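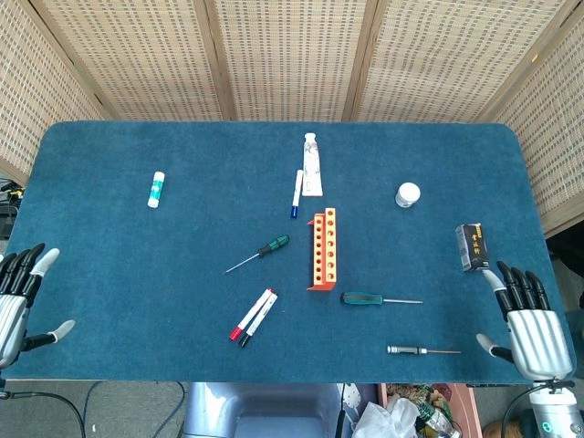
Felt mat on a craft table: how to keep small stuff from taking over?

Posted in Home Organization > Desks and Work Tables
Asked by Fernanda Rebelo, September 24, 2018
2,660 views

I have a rectangular work table in the corner of our family room with a dark teal felt mat on it. Folding screen panels stand along the back and both sides so the corner is closed off from the rest of the room. They are the light beige woven kind with thin wood strips. I like the setup and I don't want to change the table or the screens.

My problem is the small things. You can see in the photo what the mat looks like on a regular afternoon. Glue stick, markers, screwdrivers, a white squeeze tube, a little white bottle, and the orange test tube rack in the middle. I bought the rack from a school supply clearance with the idea that the markers would stand in it, and then I never set it up. It just gets pushed from one spot to another.

I use the table for labeling, small repairs and my daughter's school projects. Two things I would like help with:

First, what do I store all of this in so that the mat is clear when I sit down? I don't have a drawer under the table and I can't drill into it.

Second, how do I clean the felt? There is a dried glue spot near one corner (it doesn't show in the photo) and I am afraid of making a pale patch if I scrub it. My budget is $20, maybe a little more if it is something that will last.

3 comments
Tavares_Home: Are the screens hinged together or separate?
Fernanda Rebelo: Hinged. They stand up fine by themselves but they wobble if you lean on them.
Tavares_Home: OK, then don't hang anything heavy on them.

Sorted by: Most helpful

graria_mom
Marked helpful by 5 people

I had the same trouble with a sewing table. What worked was deciding what gets to live on the table and what only visits. In your case I would say the markers and the glue stick live there and everything else goes somewhere else in the house when you finish.

Try the rack before you buy anything. Measure the holes first. Test tube racks come in different hole sizes and a lot of them are too narrow for a fat marker. Slim markers usually go in with no trouble. If the holes are too small, use it for pencils and thin paintbrushes and get a plain cup for the markers. Put it at the back edge of the mat, long side against the screens, so you aren't reaching over it while you work. If it slides around, two strips of rubber shelf liner under the feet will hold it.

Store markers lying flat if you don't use them often. If they stand up, put the cap end down. Mine dried out at the top when I stored them cap up.

The screwdrivers should go back in the toolbox. If you want one at the table, get a shallow tray, the kind made for kitchen drawers, and keep the screwdriver and the squeeze tube in that. Mine is a Prilent tray with three sections and I paid less than your budget for it. When I need the whole surface I pick the tray up and put it on a chair.

If the little bottle is vitamins or any kind of medicine, I would keep it out of a spot where a child does projects. A kitchen cabinet up high is better.

For the glue, let it dry all the way and then bend the felt back and forth at the spot. School glue gets brittle and some of it will crack off. Pick at the rest with your fingernail. Then put a damp cloth on it for ten minutes and blot. Don't rub, it makes the felt fuzzy. Test a little water on the underside first in case the dye runs. Dark colors sometimes do.

Comment from Fernanda Rebelo: Thank you. I measured and the slim markers fit, the glue stick does not. I will look for a tray this weekend.

Comment from graria_mom: A jar is fine for the glue stick. Keep the cap on tight.

P. Oduya

Just put it all in a shoebox. Why spend money.

ikaslow_fan
Marked helpful by 1 person

Agree with most of the first reply. On cleaning, a lint roller once a week does more than washing. If the mat is 100 percent wool don't put it in the machine or use hot water, it will shrink and the rounded corners won't lie flat anymore. Synthetic felt can usually be hand washed in cold water and dried flat. The tag should tell you which one it is. Mine was from Ikaslow and the tag was on the underside near a corner.

You could also lay a sheet of kraft paper over the mat on glue days and throw it out afterward.

This thread has been closed to new replies.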